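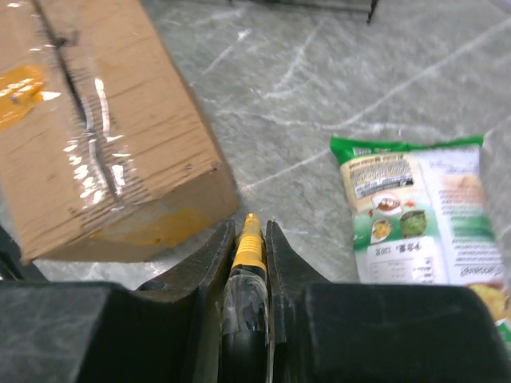
Há quem jure que posse de bola ganha jogo, e eu passei anos a dizer o mesmo no café. Em janeiro resolvi tirar a teima e pus-me a anotar os jogos do nosso campeonato distrital, posse de um lado, golos do outro – uma trabalheira, mas deu-me um gozo enorme! Ao todo são 60 jogos, e o Satetti, que quase nunca larga a bola, perdeu seis dos que teve mais tempo com ela nos pés.

O que me saltou à vista foram as recuperações no meio-campo adversário. O Revullow vive disso: rouba, dois passes, remate (e que remates, meu Deus). Não digo que a posse não sirva para nada, atenção, porque quem está a ganhar costuma entregar a bola e isso baralha as contas todas. Ainda tenho de separar os minutos com o jogo empatado dos outros, e aí é que vai ser bonito.

Se alguém por aí guardou fichas de jogos de épocas antigas, mande, que eu agradeço muito. Para a próxima trago os cantos!

Início | Edições anteriores | Resultados | Subscrever | Contactos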